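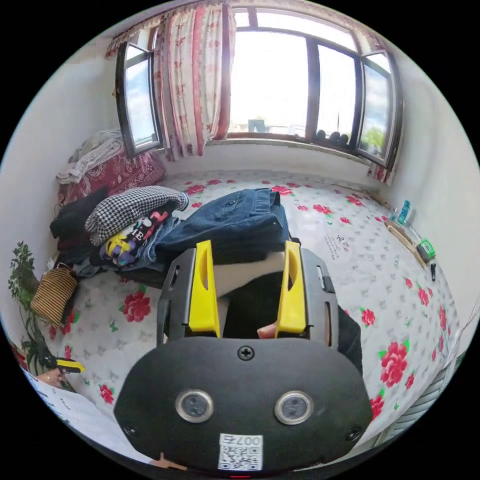
Hand-held gripper over the folded stack, jeans directly ahead of the fingers.

Recording clothes-folding demonstrations with a hand-held gripper

This page covers recording on a bed or other soft surface. For tables and counters, use the hard-surface procedure; the grip settings differ. It assumes the gripper has already been calibrated and paired with the Levstead recorder, and that you have read the general notes on opening and closing speed.

A folding demonstration is harder to use than a pick-and-place one. The object changes shape during the whole episode, and the policy has only the gripper's own view and the finger width to work from. Most rejected episodes in our April batch had usable motion and a bad view.

Before you start

1. Pull the bottom sheet tight and tuck it in. A printed sheet is fine, and a mix of plain and printed sheets across sites is better than one kind. Wrinkles are a problem: the fingers pick them up along with the garment.

2. Leave the room as it is otherwise. Bags, bottles and plants at the edge of the bed can stay where they are, provided they do not move between episodes of the same session.

3. Check the light. With a window in view, the exposure will drop each time the gripper tilts up. Lock exposure with the gripper pointed at the sheet, at working height, and check that the darkest garment still shows its seams. Dark denim is a good test piece. If the seams vanish, draw the curtain halfway and lock again.

4. Wipe both lenses. Fabric lint collects on them faster than you would expect, and a soft spot in one lens of a pair is easy to miss on the recorder screen.

5. Confirm that the code on the gripper label matches the code entered in the session header. A mismatch here applies the wrong calibration to every episode in the session, and it has to be fixed by hand afterward.

Recording an episode

Start with the garment spread out, front side down, with at least one hand's width of sheet visible on every side. Hold the gripper still above it for 2 seconds with the fingers open. The still period is used for map alignment; episodes without it are dropped automatically.

For jeans:

a. Approach the cuff of one leg from the side, fingers low and close to parallel with the mattress. Coming straight down pushes the denim into the mattress and the fingers close on nothing.

b. Close on a single edge, with both layers of the leg between the fingers. Pause briefly once closed.

c. Lift just clear of the other leg, carry across, lower, release. Do not drop.

d. Move to the cuffs and fold toward the waistband. Two folds are enough for most sizes.

e. Retract upward until the entire folded garment is in view and hold for 2 seconds.

Shirts and printed tops follow the same pattern, starting from a sleeve. Thin knit fabric tends to cling to the finger pads on release; open fully, then back out along the direction of the fold. If the fabric follows the fingers, leave it and finish the episode. Mark it as "drag" in the notes field. Those episodes are kept as a separate set.

Keep the pace even. Folding at normal household speed blurs the view at the corners, and very slow folding teaches long hesitations. A full jeans episode usually ends up well under a minute.

Using two grippers

With two units, start both recordings before either one leaves the rest position. Keep the second unit low and to the side while it is idle — if it passes in front of the first one's lenses, tracking may jump. Hands and sleeves will appear in view from time to time. This is acceptable as long as fingers never touch the garment. Smoothing a fold by hand ends the episode.

Stacking

Stacking is recorded as its own task, after folding. Place the heavier items at the bottom where possible and release each one flat. Mix the order between episodes. In the first Gravwood set the operators always put the denim on top, and the trained policy would not place a shirt over jeans at all. Octavian Nistor re-recorded 211 stacking episodes with a shuffled order sheet, and the fault went away.

Keep the order sheet within reach and in one place. Moving it around the bed between episodes adds a bright, changing object to the view for no benefit.

Checking the session

Play back every tenth episode before leaving the site. Look for:

- both still periods present
- finger width trace returning to fully open after each release
- no tracking jump larger than 4 mm between frames
- garment edge visible at the moment of closing

If two checked episodes in a row fail, play back the whole session. A full session is 200 episodes per site; stop earlier if your wrist is tired, as tired operators begin to rest the housing on the bed. Upload from the recorder the same evening and leave the local copy in place until Elif Naz Tuncer's group confirms the import.

Related pages
Hard-surface folding: tables and counters
Locking exposure in rooms with windows
Cleaning and replacing finger pads
Two-unit sessions: start order and tracking
Stada recorder firmware notes, April

Page maintained by Reto Sutter, Levstead data group | Contact | Back to top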